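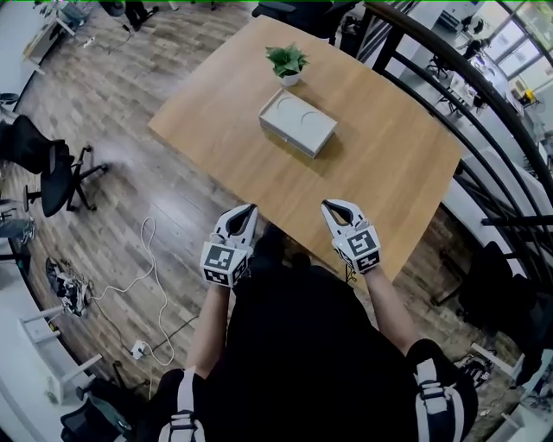 Anathi Sibiya had always maintained that a plant on a table is a kind of promise, and that you oughtn't to put one there unless you meant to come back and water it. She said so again on the telephone when Martha rang to tell her that the oak table had gone up at last, on the landing at the top of the old Bernville building, by the curved railing, where you could lean over and see who had come in and gone to their desk below.

"I do mean to come back," said Martha. "I've got the desk right beside it."

"Then that's all right," said Anathi, and went on to ask whether it was getting enough light, and whether Martha was eating properly, and whether the new people at Plumetik were the sort who said good morning.

They were, on the whole, although they said it from behind boxes. The firm had been moving in since March and had not yet finished, and Martha, who had spent 13 years in a narrow back office at Zwane with a view of a drainpipe, found she didn't mind the muddle nearly as much as she had expected. There was a white cable that went across the floorboards any way it fancied. There was a heap of things on the floor that belonged to someone or other and would be claimed on Friday, and it had been going to be claimed on Friday for as long as she'd been there. She had learned to step round both of them with her tea held out in front of her like a lantern.

But the table was hers, in a manner of speaking. She had seen it in the window of a second-hand shop, priced at 50 pounds, and had talked the man down to 47 out of nothing more than habit, and then felt so badly about it (he had such a cold, poor man) that she'd gone back and bought a tablecloth she didn't want. It was a plain, pale, sensible table with enough room on it for a whole family's dinner, and for the first week everybody who passed put something down on it. Coats, post, a bicycle pump, half a birthday cake. Martha cleared it every evening before she went home, and every morning it filled up again, the way a beach does.

So she brought in the plant. It was only a little thing in a white pot, with leaves so green they looked freshly painted, and it had come off her mother's kitchen windowsill, where for years it had been called Nadineo for reasons her mother had never explained and which it was now too late to ask about. She set it down on the bare wood and turned it a little, and turned it back, and went to her desk and pretended to read a letter.

Mr Hallam came up the stairs at 10 with his arms full of folders. He got as far as the table and stopped. He looked at the plant for quite a long moment, and then he looked across at Martha.

"Does it want watering?" he asked.

"Not till tomorrow," said Martha.

He nodded, and shifted the folders on to his hip, and carried them all the way back down again.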